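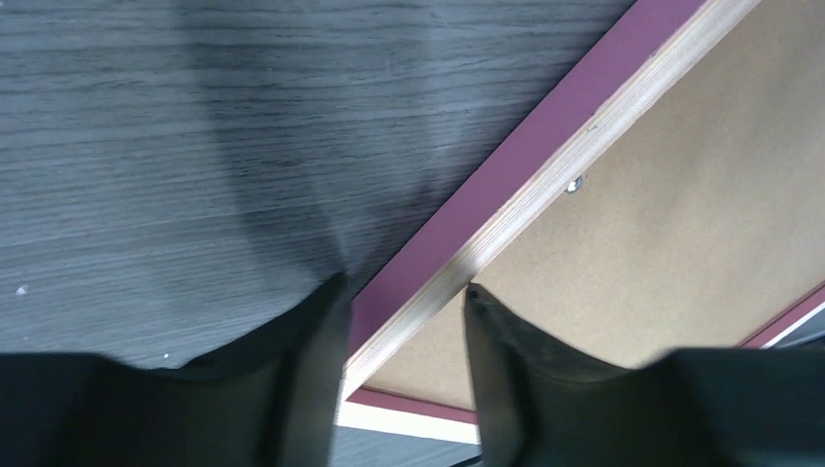
3.2 Surface materials and test panels

The trial compared how four tabletop finishes in common use in small offices keep their appearance under routine cleaning. Panels were supplied by two makers, Brikuler and Surholm, and were cut from stock sheets sold for desks and meeting tables. Two of the finishes were printed wood-grain patterns, one gray and one light brown. The third was a plain white matte finish and the fourth a plain black satin finish. All panels were stored flat in the test room at Wickramasinghe for 18 days before the first measurement so that they could settle to the humidity of the room.

Each panel was divided into a cleaned zone and a control zone by a strip of low-tack tape. The control zone was covered with card during cleaning and uncovered for measurement. The tape was replaced whenever its edge began to lift. Residue left by the tape was removed with a dry cloth, and any reading taken within a finger's width of the tape line was discarded.

3.3 Cleaning procedure

The cleaned zone was wiped with a cotton cloth dampened with a neutral detergent solution. One cycle was a single pass forward and a single pass back under a fixed load. Panels received 720 cycles in total, split into equal blocks, with gloss readings taken after each block. The cloth was changed at the start of every block. Readings were made at an angle of 60 degrees with a handheld gloss meter, first parallel to the long side of the panel and then across it.

Wood-grain finishes gave different values in the two directions, as reported in earlier work on textured sheets (Herath and Karpenko, in preparation). The two readings were therefore kept separate in the analysis and were not averaged. Plain finishes showed no direction effect larger than the repeatability of the meter.

3.4 Visual rating

Gloss values do not fully predict whether a user will call a surface worn. A visual rating was added for this reason. Raters stood at the long side of the panel under diffuse ceiling light and compared the cleaned zone with the control zone on a five-step scale, where one meant no visible difference and five meant a difference that could be seen from the doorway. Raters were not told which finish had received which number of cycles.

Figure 3. Gray wood-grain surface with dark and pale streaks. Two small white specks are visible at lower left, and a soft shadow darkens the upper middle.

Loose particles and cast shadows both affect this kind of rating. Light specks stand out on dark bands of grain and can be mistaken for small chips. Raters were asked to brush the surface with a dry hand brush before scoring and to repeat the score if a speck moved. Shadows were handled by letting the rater choose a standing position, provided that both zones could be seen at once. A soft shadow lying over one zone only was treated as grounds for repeating the rating.

3.5 Results for wood-grain finishes

The gray finish lost gloss slowly in both directions, with most of the change in the first third of the cycles. The brown finish lost less gloss along the grain and more across it. Visual ratings for both stayed at step 2 or lower until the final block. Plain black panels reached step four well before the end of the trial. Agreement between raters was good for the plain finishes and moderate for the patterned ones, where the streaks themselves made small differences hard to judge. The effect of panel maker was small and is discussed in Section 4.

Related items
Edge swelling in coated board after repeated wetting
Belora handbook of surface care, chapter notes
Light sources for visual rating of furniture panels

Contact: M. Karpenko, O. Herath | Copyright the authors | Back to top

Last updated: April 2024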